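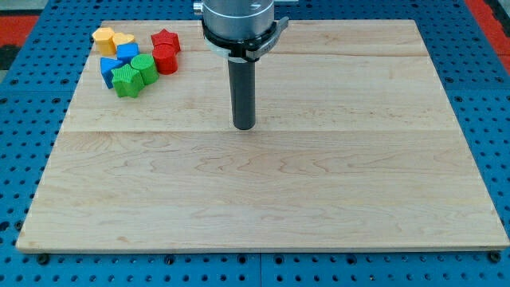 电脑屏幕上的小点点,你数得清吗?

上个周末,我帮表妹挑一台写作业用的笔记本电脑。她今年上三年级,盯着商品介绍看了半天,忽然抬头问我:“分辨率是什么呀?是吃的吗?”

我笑了好一会儿,然后发现自己一下子也说不清楚。所以我回家想了想,把它写下来,给表妹看,也给你看。

先做个小实验。找一件旧毛衣,或者一幅十字绣,把鼻子凑上去看。你会看到一个一个的小针脚,对吧?现在往后退几步,针脚不见了,你看到的是一朵花,或者一只小狗。

电脑屏幕也是这样的。屏幕上的每一张图、每一个字,都是由很多很多小点拼成的。这种小点有个名字,叫“像素”。每个像素都很小很小,小到我们坐在椅子上根本看不出来。

那分辨率呢?就是屏幕上横着有多少个像素,竖着有多少个像素。你在商店里看到两个数字中间夹着一个乘号,前面那个通常是横着的,后面那个是竖着的。把两个数字乘起来,就知道整块屏幕上一共有多少个小点啦。(表妹拿计算器算了一次,算出来的数字长得让她直接趴在桌上了。)

像素越多,画面就越清楚吗?

嗯,差不多是这样,可是还要看屏幕有多大。

想象你有一包小米,全部撒在一个小碟子里,米粒挤得紧紧的。同样一包小米撒在一张大餐桌上呢?米粒之间就离得远多了。像素也一样:同样多的像素,放在小屏幕上就又密又细,放在大屏幕上就会变得粗一些。

所以我挑电脑的时候,会把屏幕大小和像素数放在一起看。我以前用过一台叫Plisteo的旧笔记本,屏幕挺大,像素却很少,打出来的“赢”字糊成一团,我每次都得眯着眼睛猜里面到底写了什么。后来换了一台Lendellow,屏幕是13英寸的,比原来小了一圈,字反而清楚多了!

顺便说一句,这个“英寸”量的可不是屏幕的宽,也不是高,是从一个角斜着量到对面那个角。一英寸比两个半厘米多一点点。你可以拿尺子去量量家里的屏幕,记得轻一点,别把屏幕划花了。

像素是怎么变颜色的?

这一部分是我最喜欢的!每个像素里面,一般还藏着三盏更小的“灯”:一盏红的,一盏绿的,一盏蓝的。

三盏灯都亮到最亮,你看到的就是白色。都关掉,就是黑色。红灯和绿灯一起亮,蓝灯休息,你猜是什么颜色?

是黄色!

我第一次知道的时候完全不信,因为我用水彩把红色和绿色混在一起,得到的是一坨脏脏的棕色。可是光和颜料不一样,颜料越混越暗,光越加越亮。你要是有红色和绿色的透明糖纸,可以包在两支手电筒上,关了灯往白墙上照一照。颜色可能不会特别准,但是很好玩。

画面为什么会动?

其实屏幕上的画面并没有真的在动。它只是在很快很快地换图片,就像你在课本角上画小人,然后哗啦啦一翻,小人就跑起来了。(别说是我教的。)

很多动画片每秒钟放二十多张图,有些视频每秒钟放30张。我们的眼睛和大脑会帮忙把这些图片连起来,看起来就顺顺的。

电脑屏幕自己也有一个换画面的速度,叫“刷新率”。刷新率高的屏幕,拖动窗口的时候会更顺滑,玩赛车游戏也会舒服一些。不过写作业、看故事,普通的就很够用了。

我的朋友Si-eun Hyun特别爱打游戏,她的电脑是一台Santoro,刷新率很高,风扇声音也很高,呼呼呼的,像桌上放了个吹风机。我去她家玩的时候,我们说话都要大声一点。

像素多,就没有坏处吗?

有的。像素多了,电脑里负责画图的那块芯片就得干更多活儿。你想啊,让你给一小张画涂颜色,和给一整面墙涂颜色,哪个更累?芯片累了就会发热,电池也会用得快一些。

所以买电脑的人常常要想一想:我更想要特别特别清楚的屏幕,还是更想要电池用得久一点?这个没有标准答案,要看你拿它做什么。

表妹后来选了哪台?她选了Pullasora,理由是盖子是薄荷绿色的。我跟她讲了那么久的像素,她就看了一眼盖子……好吧,幸好屏幕也不错。

几个小问题,你可以跟爸爸妈妈一起玩

去看看家里的手机、电视和电脑,找找它们的分辨率是多少。电脑和手机上一般在“设置”里的“显示”那一栏能找到,找不到的话,请大人帮你查一查型号。

再想一想:电视那么大,为什么我们坐在沙发上也看不见一个个小点呢?提示:还记得开头的毛衣吗?

还有,拿方格纸画一颗爱心,每个格子只能涂一种颜色。先用大格子的纸画,再用小格子的纸画一颗一样大的,放在一起比一比。你会发现大格子的那颗边上像楼梯,一级一级的,小格子的那颗就圆多了。

下次我想讲讲键盘上的字母为什么不按ABC的顺序排,表妹已经问了我好几遍了。

1/22/21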